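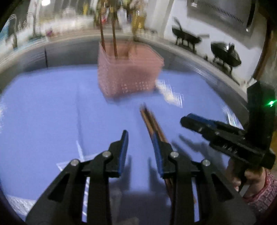 4. Loading the chopsticks and utensils

February 17, 2026
By Chiyo Amano

This section covers getting chopsticks out of a loose bundle and into an upright basket on the table. It assumes you have cleared a work area as described in section 3. If you own one of the molded holders sold for this job (we tried the Okitz and the Narkance), the steps are the same, though I doubt you need either. A plain plastic basket with perforated sides does the work, in pink or any other color.

4.1 Before you start

1. Put the basket toward the back of the table, with clear space in front of it. Most guides tell you to keep it close to your body. Try that and you will be reaching over the rim all evening.

2. Take the chopsticks out of their bag. Set the bag to one side or throw it away. Bags slide under things, and a chopstick lying on crinkled plastic rolls when you go to pick it up.

3. Lay the bundle down at an angle, with one end near the basket and the other running toward you. I was told a diagonal layout was fussy. It has saved me from knocking the basket more than once, so it stays in the guide.

4. Wipe the tabletop and dry it. If you keep a clear plastic sheet over the table, smooth the edge flat first.

Note: Wooden chopsticks should be fully dry before they go in. Packages that say "quick dry" are optimistic. Leave washed ones spread on a towel overnight, then check the thick ends with your thumb.

4.2 Filling the basket

5. Pick up a few chopsticks at a time. The full handful looks faster and usually ends with half of it on the floor.

6. Decide which end goes down. The packaging on the Frade set says tips up, for air. I put the tips down on a clean base for anything used daily, because people grab whatever sticks out of the top, and I would like them to grab the end that doesn't go in their mouths. Pick one way and keep to it.

7. Lower the chopsticks in until they touch the bottom. Don't drop them. Thin tips can go through a perforation and wedge there, and pulling them back tends to chip the finish.

8. Stand them along the back wall of the basket first, then work forward. Serving spoons and anything heavy go in last, in the middle.

9. Let go and wait a second. If the basket leans, take out the tallest pieces and put them on the opposite side.

Caution: Do not fill a lightweight basket with long utensils on one side only. It will tip. Rubber feet help a little, but I would not count on the stick-on kind after a month of washing.

Caution: Keep the basket away from the stove. Plastic softens before it looks damaged.

4.3 Matching pairs

10. If your chopsticks are all one pattern, skip this step. Pairing identical chopsticks with rubber bands is a popular suggestion and, as far as I can tell, a way of owning more rubber bands.

11. If they are mixed, sort them on the table before loading. Roll each pair together under your palm. A warped one will wobble, and it can go in the drawer with the cooking chopsticks, where it won't matter.

Note from Åsmund Strömberg, who tested these steps: "I still band mine. Guests take two different ones otherwise." Readers with fussy guests may follow Åsmund.

4.4 Cleaning the basket

12. Empty the basket once a week and look at the bottom. Perforated sides let air through. They don't stop water from pooling at the base, whatever the label promises.

13. Wash with warm water and dish soap. Use an old toothbrush on the small holes. The Kovton brush made for this costs more than the basket did and was no better at the corners.

14. Dry it upside down before refilling.

4.5 If something goes wrong

Chopsticks fall through the holes: the tips are too narrow for the basket. Put a small jar inside it, or turn the tips up.

The basket slides when you load it: the table is still damp, or the plastic cover has lifted. Go back to step 4.

Musty smell: take everything out. Wash the basket, and throw away any wooden piece that still smells after a day of drying. I have read that vinegar rescues them. Mine came out smelling of both.

Related sections
3. Clearing and wiping the table
5. Drawer dividers: when to bother
6. Storing lids and serving spoons
Plastic bags: keep, fold or throw out
Revised in April: Drying racks compared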